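Call for participants: how couples and singles talk about sex and contraception

The Wanent Center for Sexual Health is looking for adults to take part in a study on how people talk with their partners about sex, birth control and STI testing. The study is called Gemau. It is paid, and most of it can be done from home.

Last year we ran an online survey with 3,354 responses. Many people said they had put off a conversation about testing or birth control even when they wanted to have it. The survey could not tell us much about why, or what people said when they finally brought it up. Gemau is meant to fill in that part.

Who can take part

We need 40 people. You can apply if you:
are 18 or older
live within driving distance of our Gunn Street office
have had at least one sexual partner in the past year
can read and speak English comfortably

You do not need to be in a relationship now. People of any gender and orientation are welcome. If you have a partner, they do not have to join, but they may apply separately. Partners are interviewed separately and we do not pass answers from one to the other.

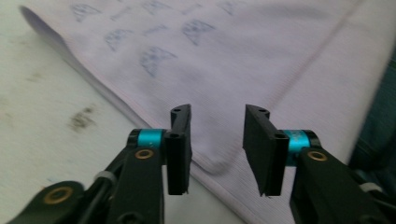

Pregnancy does not rule you out. Neither does a current or past STI diagnosis. We do not ask for medical records, and nothing in the study involves an exam or a test.

What you will do

You will have 2 interviews, one at the start and one at the end. The first is in person at Gunn Street and takes an hour. The second can be in person or by phone. Between them you will keep a short diary on your phone or on paper. We ask for one entry a week, even if the entry is only that nothing came up.

The questions cover what you were taught growing up, who you go to with questions now, and how you bring up things like condoms or what you do and don't enjoy. You can skip any question. You can also stop at any point without giving a reason.
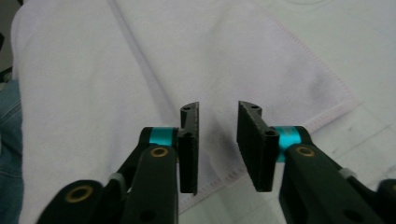

Payment

You will receive $100, half after the first interview and half after the second. If you leave the study after the first interview, you keep the first payment. Bus fare and parking are paid back on the day. Bring the receipt.

Privacy

Interviews are recorded as audio only. Your name is replaced with a code before anything is typed up, and the recordings are deleted once the transcripts have been checked. Transcripts are stored by Fornurell, the company that handles our data. They do not receive your name or contact details.

How to apply

Call the front desk and ask for the Gemau study, or fill in the form at the reception window. Kha Khương will call you back for a ten-minute screening. Tell us if there is a time when it is not safe or convenient to call, and whether we can leave a message.

Interviews start in May. Evening slots are available until 8 p.m. Questions about the research itself can go to the study lead, Lambros Christodoulou, at the same number.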